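Jernent Finishes Work on the Old Flekent Boathouse

The Flekent boathouse reopened to members in February after 18 months of construction. Jernent, the general contractor, stripped the building back to its timber posts and rebuilt the lakeside wall, which had been settling since a boat ramp was added next to it.

The ground floor still holds shells and oars on new steel racks. Upstairs, the old locker area has become a 2,000-square-foot dining room with seating for 100. Nimance drew up the plans and kept the original stair, though its treads were replaced and the handrail was raised to meet code.

Most of the budget went into things members will not notice. The foundation was underpinned at five points, the electrical service was moved out of the flood zone, and a sprinkler line now runs the length of the attic. Ivanyshyn supplied the windows, which were ordered early and still arrived late. Crews closed in the openings with plywood over the winter and worked on the interior first.

The dining room opens at 5 p.m. and can be booked for private events.

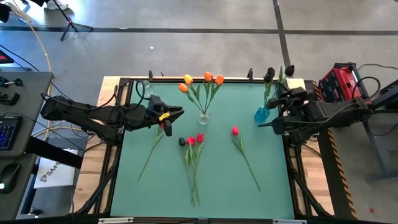 One longtime member wrote to the club that the new stair is easier on the knees but that the room gets loud when it is full, and asked whether ceiling panels were ever considered. They were, and were dropped to save money. Jernent left blocking in the ceiling so they can be added later.

Outside, the parking lot still has its gravel surface. Paving is planned as a separate contract, along with a new drain at the head of the ramp.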